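LIGHTS seen hovering over a reservoir for almost an hour have split a quiet market town, with some residents convinced they watched a craft from another world and others blaming nothing stranger than a string of satellites.

The lights were first reported above Ralstead Water shortly after 10pm in April. Callers to a local radio phone-in described a row of white points, evenly spaced, which moved slowly from west to east before appearing to stop over the dam. Several said one of the lights then dropped away from the rest and went out close to the surface.

Now a local sky-watching group has published a report on the sightings, drawn from 368 written statements sent in by people living in Ralstead and the villages on the southern shore. It says most of the accounts can be explained, but that a small number cannot.

The report was put together by Amna Ghumman, who has run the Ralstead Sky Register since it began as a newsletter. She said she had expected a handful of replies when she put a form through doors and asked people to fill it in before they talked to their neighbours.

“I wanted the time, the direction and how high up it was, measured in fists held at arm's length,” she said. “What people thought it was came last on the form, and I told them they could leave that bit blank.”

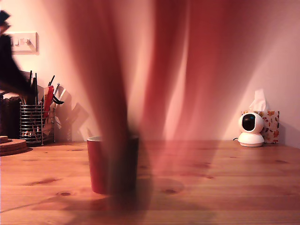 Rakiya Anozie said she had filled in the form the same night and stood by every word of it. She was walking back along the dam road when the lights came over the trees, she said, and they did not move like anything she had seen at the air show.

“They came in a line and then they weren't in a line any more,” she said. “The end one went down. I waited for a splash and there wasn't one. I've heard all the talk of satellites and I'm happy to believe it for the first part. I'd like someone to tell me about the second part.”

Her account is one of a group the report lists as “open”. All of them come from people who were on or near the dam road, and all mention a single light dropping below the others. They disagree on its colour. Some put it down as white, others as orange, and one statement says it was green for a moment before it faded.

The report's explanation for the main row of lights is a batch of recently launched satellites, which can be seen travelling together in the days after a launch while they are still low and close to one another. The group checked the times given in the statements against published tracking tables and found a pass that fitted the first reports to within a few minutes.

It does not fit the later ones. A satellite train crosses the sky in a matter of minutes, and the last statement describes lights over the water at ten to eleven. The report suggests that two different things were seen and that people have since run them together.

One possible answer for the second is sky lanterns. A wire frame and scraps of burnt paper were found on the north bank the following weekend by a dog walker and handed to the group. Ms Ghumman said the find was helpful but did not settle the matter, as there was no way of knowing how long the frame had been lying there.

Another theory came from Zalwood, the water company that manages the reservoir. It said it had used a drone for an inspection of the spillway that week, but that the work was done in daylight and the aircraft had been packed away by 4pm on each day. It said no staff were on the site at the time of the sightings. The company turned down a request for the footage from its gate cameras, saying they face the car park and would show nothing of the sky.

Talk of strange things over the water is not new. Older residents still bring up what is known locally as the Delacroix light, a bright object that a visiting angler of that name claimed had followed his boat one summer in the 1970s. He drew it for the parish magazine as a flattened ball with a flat underside, and the drawing hung in the Cluvach Inn until the pub changed hands. The new report includes a copy but makes no link between the two cases.

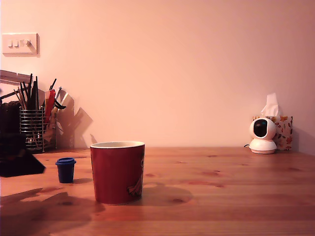
Much of the rest of the document is given over to weather notes. The sky was clear until shortly before midnight, with a light wind from the west. That would have carried lanterns released on the town side out across the reservoir and towards the dam, and they would have been in the air for long enough to cover the later statements. Against that, no one has come forward to say they let any off, in spite of two appeals in the parish newsletter.

The report also sets aside a video that was widely shared online in the week after the sightings. It shows three lights in a triangle above a dark tree line and was said to have been filmed from the sailing club. Members of the group went to the club and could not match the trees to any part of the shore. They believe the clip was taken somewhere else, and it is left out of the findings.

Local interest has been strong. A first run of 400 copies of the report went within a week and a further 500 have been ordered, with the money going towards a second-hand telescope and a camera that can be left running overnight on the roof of the scout hut. The district council has been sent a copy and asked to keep the dam road lamps switched off after 11pm, which the group says would make it far easier to see what is overhead. A council spokesman said the request would be looked at alongside others from the area.

Ms Ghumman said the open cases would stay open until somebody brought her something better than a guess. She is asking anyone who was near the dam road between 10pm and 11pm and has not yet filled in a form to do so, and would be glad to hear from drivers with dashboard cameras.

Forms can be picked up from Ralstead post office or sent out by post. The group's next watch on the north bank will be held on the first clear night of the month, starting at dusk, and those going along are asked to park at the sailing club and bring a torch with a red filter.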